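Patchworkdecke als Faltunterlage, taugt das was?
Forum: Haushalt & Ordnung > Wäsche und Schrank

kultasier
Ich lese hier seit Wochen mit, wie toll es angeblich ist, die Wäsche auf dem Bett statt auf dem Tisch zusammenzulegen. Jetzt habe ich es selbst probiert, auf der Patchworkdecke im Gästezimmer, pinkes Teil und dunkle Sachen.
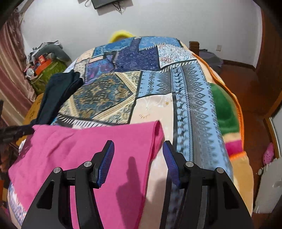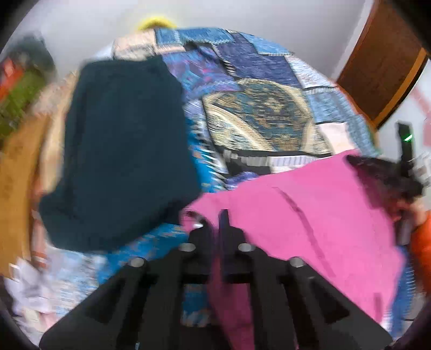 Überzeugt bin ich nicht. Die Unterlage gibt nach, und wenn man die Kante umschlägt, zieht es einem das halbe Teil wieder schief. Auf dem Küchentisch ist mir das nie passiert. Was genau soll daran besser sein? Bitte nicht wieder »ist gemütlicher«.

Flisora
Rückenschonender ist es jedenfalls nicht, außer man hat ein Boxspringbett. Meins ist niedrig, nach einem Korb Wäsche merke ich das Kreuz. Der einzige Vorteil ist der Platz. Auf meinem Tisch kann ich einen Pullover nicht ausbreiten, ohne dass ein Ärmel runterhängt.

watkins_h
Du machst es falsch. Man streicht das Teil erst komplett glatt und faltet dann. Ich lege seit Jahren auf dem Bett und bei mir ist nichts schief.

kultasier
@watkins_h Glattgestrichen habe ich. Auf einer gesteppten Decke rutscht der Stoff halt nicht, der klebt an den Nähten fest. Oder liegt bei dir ein glattes Laken drunter?

watkins_h
Ja gut, bei mir ist ein Spannbettlaken drauf. Die Tagesdecke kommt vorher runter.

kultasier
Eben.

Ieuan Rowlands
Es gibt doch diese Faltbretter. Ich habe eins von Sekine, hat 295 Kronen gekostet (wohne in Schweden), und darauf werden alle Shirts gleich groß. Liegt bei mir auf dem Bett, Unterlage völlig egal.

Flisora
Faltbretter sind für mich das Überflüssigste seit dem Eierschneider. Für T-Shirts von einer Person vielleicht. Bei Kinderklamotten ist das Brett größer als das Kleidungsstück, und bei Hosen hilft es gar nicht.

Ieuan Rowlands
Hosen lege ich auch nicht damit, die hängen.

Flisora
Dann brauchst du also ein Brett für die Hälfte der Wäsche. Und wo steht das den Rest der Woche?

Ieuan Rowlands
Hinter der Tür. Ist fünf Millimeter dick, stört keinen Menschen.

muckel443
Mal was anderes: Muss man überhaupt alles falten? Im März habe ich angefangen, Schlafsachen und Sportzeug nur noch in eine Schublade zu werfen. Knittert, sieht aber im Bett und im Keller auf dem Rad eh keiner.

watkins_h
Dann kann man auch gleich aus dem Wäschekorb leben.

muckel443
Mache ich in der Urlaubszeit. Läuft.

kultasier
Zurück zum Thema bitte. Ich habe es vorhin nochmal versucht, diesmal mit einem Badetuch unter der Wäsche. Rutscht erst recht nicht. Mit Laken teste ich es morgen, aber wenn ich dafür jedes Mal das Bett abdecken und hinterher wieder herrichten muss, ist der Zeitgewinn weg. Der Küchentisch muss nur abgewischt sein.

Flisora
Bei dunklen Sachen würde ich auch auf die Fusseln achten. Meine alte Decke hat Flusen abgegeben, auf Schwarz und Navy siehst du jede einzelne. Fusselrolle danebenlegen oder die dunklen Sachen auf links falten.

watkins_h
Auf links falten und dann im Schrank suchen, welches Teil welches ist? Nein danke.

Flisora
Man erkennt seine eigenen Pullover doch am Bündchen.

kultasier
Ich nicht.

Also, Zwischenstand für Leute, die das über die Suche finden: Bett mit Laken geht wohl, mit Steppdecke bei mir nicht, und das Brett ist Geschmackssache. Falls jemand einen Beleg hat, dass man auf dem Bett schneller fertig ist, her damit. »Fühlt sich schneller an« zählt für mich nicht.

Ieuan Rowlands
Fünf Minuten pro Korb mit Brett. Gestoppt.

Flisora
Und wie groß ist der Korb?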